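Trade-in (vehicles)

A trade-in is a used car, truck or SUV that you hand over to a dealer as part of the payment for another one. I've been keeping up this entry for the Pitaver motoring wiki for a good while now, and it's still the page people write to me about the most!

How it works

The dealer looks your car over, names a figure, and takes that figure off the price of the one you're buying. If you still owe money on the old car, the dealer normally pays off the lender first, and only what's left counts toward your purchase. Owe more than it's worth and you have what's called negative equity, which usually gets rolled into the new loan (I did this once with a Trela hatchback and was paying for a car I no longer had). 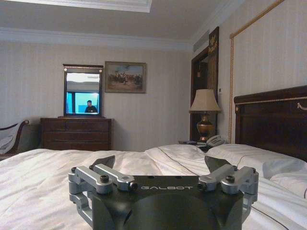 Appraisal

Mileage, age, service records, tires and accident history all count, and so does how many of the same model are already sitting on the lot. Katherine Cáceres, who appraised cars at Ccori Motors, told me she did her walkaround before the engine was started, and always in daylight. Offers can differ a lot. I took my old Rident wagon to 2 dealers on the same Wednesday and the second one came in $1376 higher, same car, same dirty floor mats.

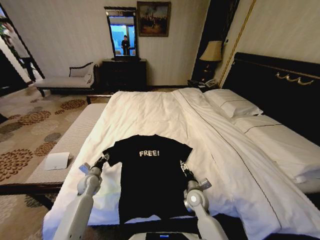 Sales tax

In many US states you only pay sales tax on the difference between the new car's price and the trade-in value, but a few tax the full price, so check your own state's rules before you compare offers. Selling privately often brings more money, though you lose that tax break and have to deal with the title transfer yourself.

See also: Negative equity, Certified pre-owned, Private sale, Title transfer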